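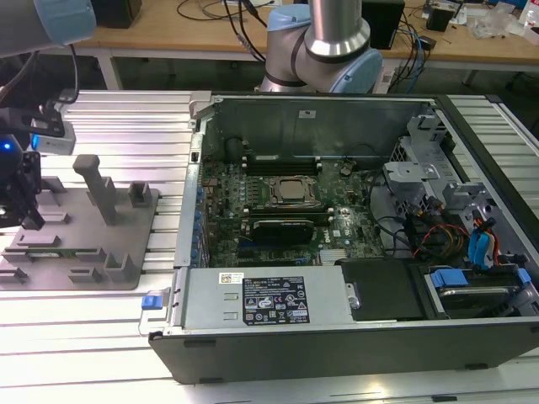

Cedix refurbishes and dismantles business desktop computers. We take in retired office machines, sort them by condition, and return them to use as complete systems or as tested parts. Most of the work begins with the side panel off and the chassis laid flat, so that the board, the power supply and the drive bay can all be reached without turning the unit. Towers of the Dell type suit this well. The hard drive sits in a caddy with blue clips, and the processor stays under its retention frame until the board has been assessed. Parts that share a color usually share a release method, and our work instructions follow that convention.

Home Services About Us Intake Terms Parts List Contact

About Cedix

The company was set up to handle equipment from offices that replace their computers on a fixed cycle. Last year we processed 3,903 desktop units. We do not accept laptops, printers or monitors.

We work from 2 sites. The Ornon site handles intake, inspection and disassembly. The Rinaldi site handles testing, storage and dispatch. Units move between the two in closed crates, and each crate carries a list of the asset numbers inside it.

How a unit is handled

On arrival the asset number is recorded and the outer case is checked for dents and missing panels. The case is then opened. Boards are inspected for swollen or leaking capacitors, bent socket pins and heat marks. A board with any of these faults is sent for material recovery and is not repaired.

Drives come out before any power test is made. They are erased or physically destroyed, depending on the customer's instructions, and a certificate is issued for each serial number. Memory, expansion cards and power supplies are then removed in that order. Cables are kept with the power supply they belong to. Power supplies are tested under load for 3 hours. We do not open the power supply housing.

Working parts are entered in Nuder, our stock system, which currently lists 261 part types. Each entry gives the part number, the source model, the test result and the shelf location. Customers with a trade account can search Nuder directly.

Grading

Complete systems are sold as Grade A or Grade B. Grade A units have no marks on the front panel and only light wear elsewhere. Grade B units may have scratches, label residue or a replaced side panel. The electrical tests are the same for both grades. Loose parts are not graded for appearance.

Collections and visits

Collections are arranged through the Ornon site. Pallets should be wrapped and should stand no higher than the pallet truck operator's shoulder. Both sites close for stock check in August, and trade orders placed during that period ship when the check is finished.

14 shares 0 comments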